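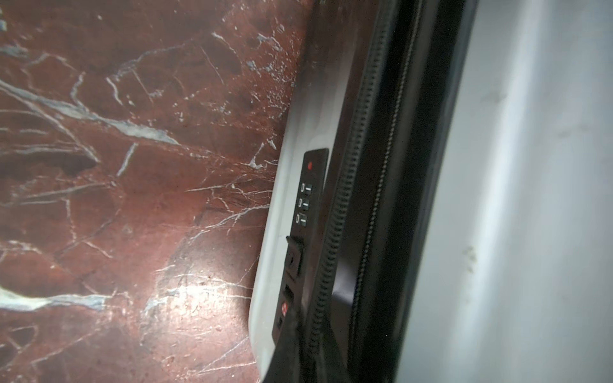
Þórey Kárason

The Closora group has completed its first trial of a method that allows a robot to find the fastenings on closed luggage using a single camera at the wrist. Hard-shell cases are a demanding test. The lock panel and the zip are both black and lie side by side, and a polished marble floor throws glare close to the parts that matter.

The method, developed by Zhuoran Liao and Gorazd Stojanović, first traces the long line of the zip and then searches beside it for the dials and the slider. In the trial it located the slider on seven of nine cases. The remaining two were missed when a strap lay over part of the panel -- a fault the group intends to address before the next trial in April. A written report is available to members on request.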